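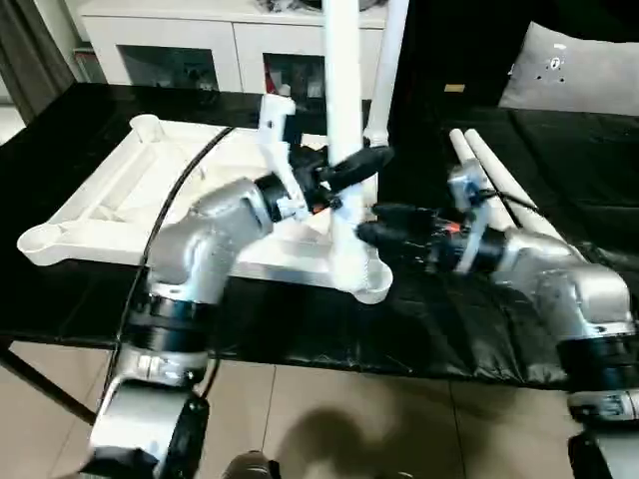 Mehwish Qureshi wrote back after the first release that she could follow the arms well enough, but she wanted to know which kit this was meant to help her decide about, the single or the pair, and whether the pair was worth the extra bench space. It was a fair question and the old README didn't answer it, so most of what follows has been rewritten with her note open in the other window.

Medrano Pair – data card and notes for people trying the kit
Version 3, updated 06/07/2020

What you get
The Medrano Pair is a two-arm tabletop kit, sold or lent by Wastau, along with the recordings in this folder. The recordings show the pair at one household job: fitting white pipes into the corner sockets of a moulded plastic frame. We picked it for the card as it needs one arm to steady and the other to bring the pipe in, and that is the part of the kit people ask us about most. If your work is all picking up and putting down, you'll probably be just as happy with the single, and we'd sooner tell you so now.

Folder layout
sessions/ – one folder per session, 70 in all
notes/ – operator notes in plain text, spelling left as typed
setup/ – table plan, arm spacing, gripper settings
CHANGES – what moved between versions

Each session folder holds the video, the joint positions and a short notes file. Sessions run up to 7 minutes. Uriel Montes went through the lot and labelled each one as finished, partly finished or stopped, and his labels are the ones to trust if they disagree with the notes.

Setting up the table
Give yourself a good deep table and put a dark cover on it, particularly if your parts are white. Ours is shiny and creases easily, and it does throw back a fair bit of light, so a matte cloth would be a kinder choice if you have one handy. Lay the spare pipes down flat, side by side, where the right arm can get to them. Have a look at the cables before every run too – a loop that seems harmless at rest can end up lying right across the work once the arms come in. 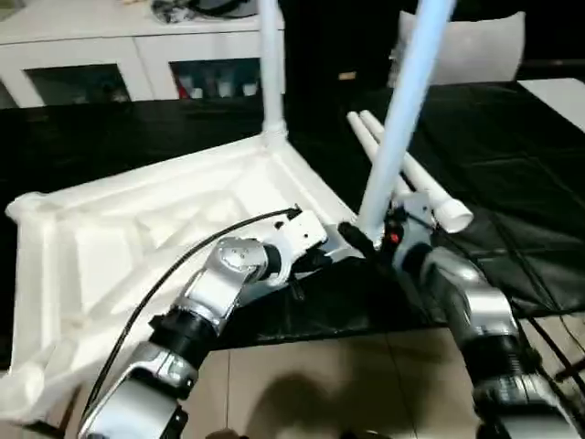 Left gripper against the frame near the socket, right gripper on the pole.

Known limits
The grippers like a round pipe and are a bit fussy about flat edges. Long pipes swing more than you'd expect when held near one end, and Marites Dimaculangan suggests slowing the right arm down for the last little stretch before the socket. Two of the sessions have a gap in the joint positions; they're marked in CHANGES and we've left them in, as the video is still perfectly usable. There is no force data in this version. We hope to add it in November, if the Lirnasus sensors suit the wrists.

Borrowing and using
The recordings are free for study and teaching, and we only ask that you name the Medrano Pair and the version. For a loan of the kit itself, write to Guadalupe Galindo at the Grarkby office and tell her your table size in the first message, please – it saves a good deal of back and forth. Corrections to the labels are very welcome and go to Uriel.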